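Frequently Asked Questions
Hindetley Laundry and Linen Service

Last updated Jul 18, 2018

Pickup and delivery

Where do you pick up?

We cover all of Hindetley and Droltness, and the part of Bosta that lies east of the river. If you live west of the river you can still use the service, but you will need to drop off at the shop on Nouri Street. The sign-up form checks your address and tells you which group you are in.

How do I schedule a pickup?

Use the form on the website, or call the shop during opening hours. Pickups are booked in two-hour windows. Requests made before 7 p.m. can usually be filled the next day. Requests made after that go to the day after next.

Do I have to be home?

No. Most customers leave their bags on a porch or with a front desk. Put a note in the "Instructions" box saying where the bags will be. We do not enter apartments, garages or locked yards, even if you leave us a code.

What if the driver can't find my bags?

The driver will call the number on your account and wait a few minutes. If there is no answer, the pickup is marked as missed. The first missed pickup is free. After that there is a charge of $7 each time.

Bags and baskets

What should I put my laundry in?

New customers get two cloth bags with a name tag sewn in. One is for regular wash and one is for items that need special care. If you fill both, any clean, tied bag will do for the rest. Please don't use paper grocery bags, which split when they get damp.

Can I send my laundry in a basket?

Yes, if you are dropping off at the shop. Baskets are not accepted for pickup because they don't stack in the van and things fall out of them. At the counter we will move your laundry into a bag, and you can take the basket home with you or leave it with us until your order is ready. Woven plastic is easier to keep clean than wicker and does not snag knits as badly.
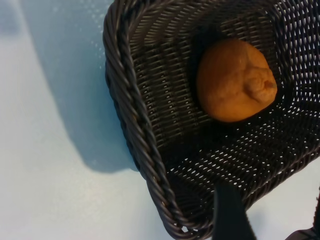 How do I clean a plastic basket?

Wipe it with warm water and a little dish soap, then rinse it in the tub or outside with a hose. An old toothbrush gets lint out of the weave. Let it dry fully before you put clean clothes in it. Bleach can fade dark colors, so test it on the bottom first.

I lost one of my cloth bags. Can I get another?

Yes. Replacement bags are $4 and are added to your next order. If you find the old one later, keep both.

Washing and care

Is my laundry mixed with other people's?

No. Each order is washed and dried by itself. Small orders go in small machines, so you are not paying for an empty drum.

What temperature do you wash at?

Regular wash is done warm unless you ask for something else. Towels and sheets are washed at 132 degrees when the label allows it. Cold wash is available at no extra cost. You can set a standing preference under "My Account" or write it on the tag.

What detergent do you use?

An unscented liquid. We have a scented one on request. You can also send your own in a sealed bottle with your name on it - we will keep it on the shelf for you and let you know when it runs low. We do not use fabric softener unless you ask for it.

Do you check pockets?

We try to, but we can't promise to catch everything. Coins and keys go into an envelope and come back with your order. We are not responsible for damage caused by pens, lip balm, gum or tissues left in pockets.

Can you get stains out?

Often, yes. Point them out if you can. A safety pin next to the spot is enough, or a note in the bag. Grease, wine and grass usually come out if they are fairly recent. Dye stains and old rust usually do not. We will not use a strong treatment on a delicate item without calling you first.

Do you iron?

Shirts, pillowcases and table linen, yes. Ironing is priced by the piece and adds one working day. We don't iron pleated skirts or anything with beads or sequins.

What can't you take?

Leather, suede, fur, items soaked in gasoline or paint thinner, and anything with signs of bed bugs. Comforters are fine up to king size. Rugs are fine if they have no rubber backing.

Prices and payment

How is the price worked out?

Wash and fold is charged by weight, with a 10-pound minimum. We weigh your order when it arrives, before washing. A typical order for a family of four comes to around 44 pounds. Current rates are on the Prices page.

When am I charged?

When your order is packed and ready to go back to you. You will get a receipt by email with the weight and any extras listed. Shop customers can pay by card or cash at the counter.

Do you have a monthly plan?

Yes. The plan covers four pickups a month and costs $90. Each pickup can be one full cloth bag. Extra weight is charged at the regular rate. You can pause the plan from your account page for up to two months a year, and many customers do this over the summer.

Do you do work for businesses?

Yes, mostly salons, small guest houses and restaurants. Business accounts are billed at the end of the month. Ask for Arash Nazari when you call and he will go over volumes and delivery days with you. New accounts that want service before the November holidays should get in touch early, as those weeks fill up.

Problems with an order

Something is missing. What should I do?

Check inside pillowcases and fitted sheets first, where socks and other small things tend to end up. If it still doesn't turn up, call the shop within 7 days of delivery. Have a description of the item ready and the order number from your receipt.

Something was damaged.

Keep the item and bring it in, or send it back with your next pickup with a note attached. We look at each case and reply within three working days. If the damage was our fault we will repair the item or credit your account.

How long do you hold orders that aren't collected?

Shop orders are held for 90 days. We will email twice and call once before then. After 90 days, unclaimed items are donated.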